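## 4. Setting out the bowls

The Stelberg leaflet promises a sorted table in 2 minutes. Allow longer.

1. Clear the wooden top completely.
2. Set the gray bowl near the middle, open side up.
3. Put the other colors around it – order is up to you, whatever the leaflet says. 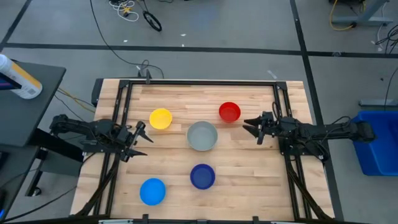

*Covano, August*

**Note:** Color coding only helps if everyone remembers the colors. Write them down.

4. Leave a hand's width between rims. Stelberg says bowls can touch. Ours got knocked.
5. For a single-bowl layout, use a white one and keep it off the table edge.

**Caution:** "Non-slip" is a generous word for these bases. Test yours before filling.
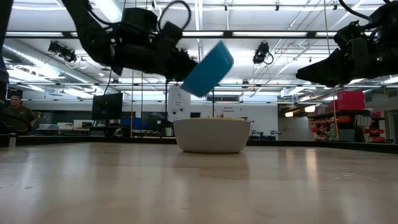

*Fig. 2. White bowl, single-bowl layout.*

6. Check the layout again after about 30 uses.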